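Thread, Slack and the 900-Millisecond Window

Archana Tiwari maintains the motion layer of Skeva, the suturing planner that Trurent has been rewriting since October. Most of her week goes into what happens between a needle target being chosen and the instrument arriving there.

"The planner used to treat the thread as absent," Tiwari said. "It planned the jaws, checked the two shafts against each other, and that was it. Then the jaws would sweep across a loose strand and the next grasp would fail."

The current version keeps a chain of 27 nodes for the free thread and updates it with each new camera image. Metal glare and wet tissue both break the segmentation, so any node that loses support is held at its last position and its uncertainty is widened. After 900 milliseconds without support the planner stops and asks for a view.

Tiwari does not regard the stop as a failure. "A stop is cheap. A wrong estimate of which side of the shaft the thread passes is expensive, because everything after it is planned on the wrong topology."

Replay is handled by Katsaros, an in-house tool that steps through logged runs and redraws the estimate over the image. The team keeps 34 bench runs as a regression set, and a change that worsens any of them is not merged. Nearly all of the disagreements come from cable stretch at the wrist, where encoder readings and the visible jaw pose drift apart.

The correction for that is still a fixed offset per instrument. Tiwari wants it estimated online. "We have the image. The tip is usually in it. We should be using it at every step, and right now we use it once, at startup."
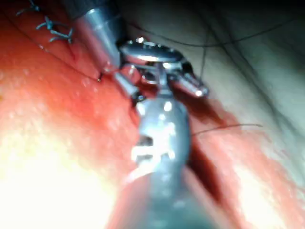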